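Magbanua kitchen arm: can it do the washing-up yet?

Reviewed by our home testing desk, Clomcombe

The Magbanua is a single arm on a clamp base, sold for light kitchen work. It comes with a two-fingered gripper, a power unit, a roll of cable ties and a thin manual. The box says it will clear, wipe, scrub and stack. We had it on loan through most of October and used it in the test kitchen in Clomcombe, with a second spell at a café in Tratstead that washes by hand.

Setting up took an afternoon. The clamp fits worktops up to 50 mm thick, and ours was well inside that. You then move the arm by hand through each job while it records, and name the job on the control pad. The pad is slow to respond and the names are cut short, so we ended up with two jobs that both read "RINSE PL" and had to guess between them.

Wiping went well. Given a damp cloth and a clear worktop, it covered the area evenly and got into the corner by the wall. It does not notice when the cloth is dirty, so someone has to rinse it. It also wipes straight over crumbs and pushes them off the back.

Scrubbing is harder. A round scrubber lying flat gives the fingers very little to hold, and the arm has to come down close to the table to get at the rim. If the pad has a hanging loop, the gripper can catch that instead, but then the pad swings and the arm cannot press with it. We had the most success with the pad stood on its edge against the tap, although that means a person has put it there first. 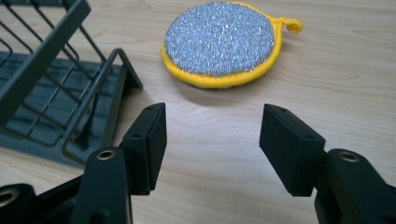
Issue 50

Once it had a firm grip on the scrubber, the arm did a fair job on flat plates. It went round in circles, lifted, turned the plate and went round again. Dried egg came off on the second pass. Mugs were beyond it, and so was the inside of any saucepan with a long handle. The maker lists a bottle brush attachment, but it was not in our box and we could not get one in time.

Stacking the rack was the part we looked forward to, and the part that let us down. Wire racks have narrow slots and every one is a bit different. The Magbanua expects the rack to be exactly where it was when you recorded the job. Nudge it a finger's width and the plate lands on top of a wire. At the café we taped the rack's feet to the counter, which helped, but the staff wanted the space back by 3 in the afternoon and the tape had to come up.

We compared it with the Brelumport, an older arm we reviewed last year. The Brelumport is louder and takes up more room, but it feels for the slot before letting go and broke fewer plates. Its grip on thin or soft things is worse, and it dropped cloths all the time. Neither will wash up while you are out of the room.

The café manager's view was that a person does the same pile sooner and also answers the door. In our kitchen that was true as well. The arm does not get tired, so for long runs of identical flat plates it may earn its place – a canteen, perhaps, with a fixed rack and someone nearby to load it.

Noise is low, a soft whine when it lifts. The finger pads wipe clean easily. The manual needs rewriting, mainly the pages on recording jobs.

Good: quiet, careful on flat plates, wipes evenly, easy to clean.
Bad: poor with racks, no use for mugs, slow control pad, thin manual.

Rating: 2 out of 5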